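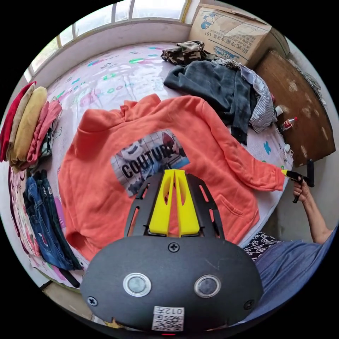
Dobrar roupa para ensinar uma máquina: o semestre em que um clube de robótica trocou a arena pelo quarto

21 de março de 2021

Quem passou a adolescência em clubes de robótica escolares sabe como a coisa costuma funcionar. Há uma pista, há uma bola ou um cubo, há um cronómetro e há pais na bancada. O robô anda em frente, enganar-se-á algures na segunda curva, e no fim toda a gente recebe um certificado. O clube da escola Mostyn decidiu este ano fazer outra coisa. Inscreveu-se no desafio Kerkow, uma competição para equipas do secundário em que a prova consiste em pôr um braço robótico a dobrar roupa.

O regulamento parece escrito por alguém que detesta espetáculo. Cada equipa tem de entregar 500 demonstrações gravadas, feitas à mão pelos alunos com duas pinças portáteis, e só depois pode treinar o modelo que vai comandar o braço. A final está marcada para julho. Até lá, os 13 membros do clube dobram camisolas.

Fazem-no em casa, cada um na sua cama ou na mesa da cozinha. A organização exige variedade: tecidos diferentes, luz diferente, divisões arrumadas e divisões por arrumar. Uma sweatshirt com capuz estendida de costas, uma manga presa pelo punho, outra peça amarrotada ali ao lado à espera de vez. Pega-se, leva-se a manga para dentro, larga-se. Depois a outra manga, depois o capuz, que é onde quase todas as tentativas descarrilam. Puxa-se tudo, estica-se e recomeça-se.

Passei duas tardes com o clube e cheguei com má vontade, confesso. O discurso à volta destes projetos cansa. O folheto da Kerkow promete «a robótica doméstica de amanhã» e mostra adolescentes de bata branca, coisa que nenhum dos alunos que conheci alguma vez vestiu. O fabricante das pinças, a Vurkholm, empresta o material às equipas e fica, segundo o contrato que a escola me deixou ler, com uma cópia de todas as gravações. É um pormenor que ocupa duas linhas na página 4.

Convém parar nessas duas linhas. Uma empresa que quisesse comprar centenas de horas de mãos humanas a dobrar roupa teria de as pagar. Aqui recebe-as em troca do empréstimo de uns aparelhos de plástico e de um prémio que só uma equipa vai levar. A escola responde que os pais assinaram uma autorização e que ninguém é obrigado a participar. As duas coisas são verdade. Também é verdade que a autorização fala em «fins educativos e de desenvolvimento» e que nenhum dos encarregados de educação com quem falei sabia dizer o que cabe na segunda metade da frase.

Perguntei aos alunos se isto os incomodava. Uma rapariga do 11.º ano encolheu os ombros e disse que já dá mais do que isso ao telemóvel. Um colega achou a pergunta boa e a resposta dela péssima, e discutiram durante um bom bocado, com mais proveito do que em qualquer parte do folheto.

Aprende-se alguma coisa com as pinças? Aprende-se, embora não exatamente o que vem anunciado. Ao fim de uma hora percebe-se que uma mão humana faz batota o tempo todo: alisa com a palma, segura com o mindinho, corrige sem olhar. Com dois dedos rígidos de cada lado, tudo isso desaparece. O algodão grosso deixa-se agarrar bem e dobra mal. A malha fina escapa. As calças de ganga, que toda a gente julgava difíceis, revelaram-se a peça favorita do grupo, e há quem as guarde para o fim da sessão como recompensa.

Os alunos criaram uma folha partilhada onde anotam as tentativas falhadas e o motivo. É o melhor documento do projeto. «Agarrei as duas camadas.» «O capuz virou.» «A minha irmã entrou e sentou-se na cama.» O regulamento manda apagar as falhas antes da entrega. O clube guarda-as à parte, por teimosia do professor responsável, que acha absurdo deitar fora a parte em que se pensa.

Já a metade da programação deixou-me menos convencido. O treino do modelo corre num serviço chamado Grerkon, também imposto pela organização, em que se carregam os ficheiros, se escolhem 4 parâmetros num menu e se espera. Vi um grupo escolher os valores por votação. Quando perguntei o que fazia o terceiro parâmetro, houve um silêncio educado. O professor admite o problema e dedicou 5 aulas a explicar, com papel e régua, como se ajusta uma reta a uma nuvem de pontos. É um começo honesto. Fica muito longe do que está dentro da caixa.

E o braço? Na segunda tarde vi-o trabalhar na sala do clube, com um modelo treinado nas primeiras gravações. Desceu sobre uma t-shirt, fechou os dedos no ar, a um palmo da manga, e executou com grande segurança a dobra de uma peça que continuava estendida. À terceira tentativa apanhou o tecido e arrastou-o para fora da mesa. Houve aplausos, ainda assim, e um aluno foi logo ver se alguma das gravações tinha sido feita sobre um tampo daquela altura. Não tinha. Quase todas eram em camas.

Essa verificação valeu-me a viagem. Foi o único momento em que vi alguém ligar o comportamento da máquina ao que lhe tinham dado a ver, e não estava em nenhum guião. A organização, consultada por correio eletrónico sobre a diferença entre as camas das gravações e a mesa da final, respondeu que as equipas «são encorajadas a explorar». Sobre as cópias das gravações remeteu-me para o contrato.

O clube tem ainda mais de metade das demonstrações por fazer. Na semana passada decidiu gravar as próximas em mesas, o que levantou um protesto de quem só tem mesa livre depois do jantar. Ficou combinado que esses continuam com a cama e tratam dos capuzes.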